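Brush cleaning between clients - spray or full wash?

Forum: Working Artists > Kit and Hygiene

stiltport_sal
So I did my first real bridal party last month and I am still floating! Bride, mother, and 6 bridesmaids, all before noon, in a church hall in Stiltport with exactly one good window. I loved every second of it, even the part where the hairdresser and I were fighting over the same outlet.

But it got me thinking hard about brushes. I have 50 of them now (I know, I know) and I split them into rolls so each person got a clean set. That worked until bridesmaid number five, when I ran out of fluffy blending brushes and had to stop and spray some. They sat drying on a paper towel while everybody stared at me. What are you all doing between faces? Do you trust the quick spray, or do you bring enough for everybody and wash it all at home?

I'm Salamatu Zakaria by the way, been reading here since February and finally made an account. Hi!!

kohl_and_co
Welcome Salamatu! Eight faces before noon on your first one, wow. That's a workout.

I spray. A good alcohol-based brush cleaner, wipe on a clean towel until nothing comes off, then let it air dry all the way before it touches anybody. Powder brushes are ready fast. Cream and foundation brushes I don't spray at all on the job, they go in a zip bag and they're done for the day. Those hold product way down in the middle where a spray never gets to.

FraukeE
I'm going to disagree a little with kohl. I've been doing weddings around Inddale for a long time and I stopped spraying on site completely. You are rushed, the bride's aunt is asking you something, and you pick up the brush before it's had its time. Every artist I've assisted has done it, me included. Now I carry full sets and a stack of disposable wands and sponges, and everything gets soap and water at night.

It's heavier, yes. But my head is so much calmer! I label the rolls 1 through whatever and I never have to think.

My kit table at home on a wash night, before I clear it off:

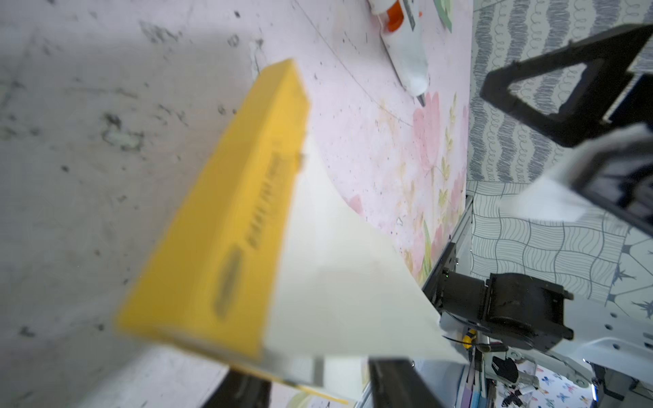 Wash night. Something yellow, some white paper, and my old pink flowers.

(Frauke Engelhardt, for anyone who knows me from the old board.)

kohl_and_co
Fair, and I've seen people grab a brush too soon. But that's a timing problem, you can fix it with a second cup. Sprayed brushes go in the left cup, and they only move to the right cup when I've checked them with the back of my hand. I've worked that way for years with no complaints.

Also full sets for eight people costs a fortune when you're starting out. I don't want newer artists reading this and thinking they can't take a job until they own 286 brushes.

nudelip_nina
Ha, kohl, I did own close to that at one point. Sold half of them and don't miss one.

Salamatu, how do you dry yours at home? I ask because drying is where I ruined my best ones. I stood them up in a jar, bristles up, soaking from the sink, and the water ran down into the glue. Handles started wobbling, then the whole head came off one mid-cheek. On a paying client! She laughed, thank goodness.

stiltport_sal
Oh no. I stand mine up in a jar.

nudelip_nina
Okay stop doing that tonight, haha. Lay them flat with the heads hanging over the edge of the counter so air gets underneath. Or on a rolled towel, so the heads tilt down a little. Squeeze the water out first, shape them with your fingers, and leave them till morning. No hair dryer.

FraukeE
Yes to all of that. I also keep a little notebook of what got washed and when, plus notes on each bride: skin, shades, what she hated at the trial. Old-fashioned but I can find anything in it. My shelf is a jumble of notebooks and picture books and who knows what, and I still put my hand on the right one every time.

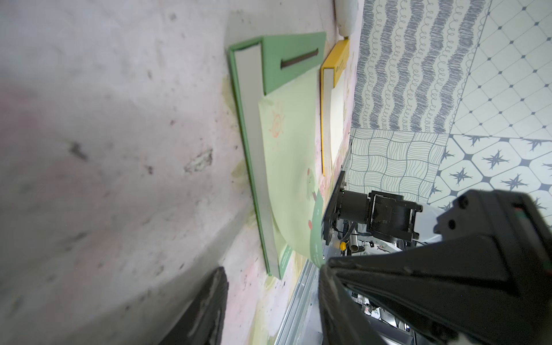
Green book and yellow book, both standing on end. The sun is my favorite part.

matte_mwaipopo
That little orange sun is so cheerful!

Adding my two cents from the teaching side. I run beginner practice nights at the Mwaipopo studio and the thing I push is water temperature. Lukewarm. People use hot because it feels cleaner, and hot water loosens glue and roughs up natural hair. Mild soap, swirl in your palm, rinse with the head pointing DOWN, and keep the metal part out of the water as much as you can. If the rinse water has color in it you aren't done, do it again.

On spray versus full sets, I teach both. If you can carry enough, carry enough. If you can't, spray properly and wait.

kohl_and_co
I can live with that. Frauke?

FraukeE
I'll live with it for powders. You won't get me there on creams.

kohl_and_co
I already said no creams!! Read my first post, you stubborn woman :)

FraukeE
Oh. So you did. Carry on then.

stiltport_sal
This thread is the best thing ever, thank you. Next question while I have you: sponges. I've been washing my damp sponges and reusing them only on myself, and giving each client a brand new one. Is that what everybody does? It adds up. I'm wondering about cutting them in half.

nudelip_nina
New one per client, always, and I let the bride keep hers for touch-ups. She pops it in her bag with the lipstick and she's thrilled. Build it into your price, just a little on each face. And I've cut the wedge kind in half plenty of times, but the round ones go crumbly on the cut side.

matte_mwaipopo
Same. Wedges cut fine with sharp scissors. If you want to practice placement without burning through your good products, get a cheap face chart pad and do it on paper. I have my students do one chart a day before they ever touch a model. You learn where the color goes, and you can pin up the ones you like. 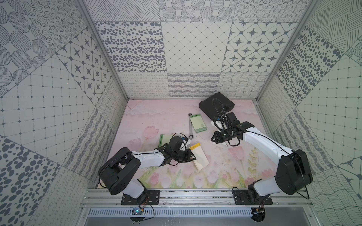 Then do the same look on three different people, because a chart has no hooded eyes and never blinks. That jump from paper to skin is the fun part! I had a student last spring whose charts were gorgeous and whose first live liner was all over the place, and two months later she was doing a whole dance recital backstage in Sasow and having the time of her life.

FraukeE
Recitals are wonderful training. Fast, bad light, and kids who wiggle. If you can do a straight line on a seven-year-old you can do anyone.

kohl_and_co
And don't share mascara wands down the line at those, please. I have seen it. Disposable, one dip, in the trash.

stiltport_sal
Noted, all of it! I moved my brushes out of the jar as soon as I read Nina's post and two of them already have a wobble, so you caught me just in time. Ordering another roll and a bag of wands tonight. I've got a trial coming up at 2 in the afternoon with a bride who wants a full green smoky eye and I cannot WAIT. Will report back.

nudelip_nina
Green!! Pictures please. And bring a second fluffy brush for the crease, green goes muddy fast if you blend it with the one that touched the brown.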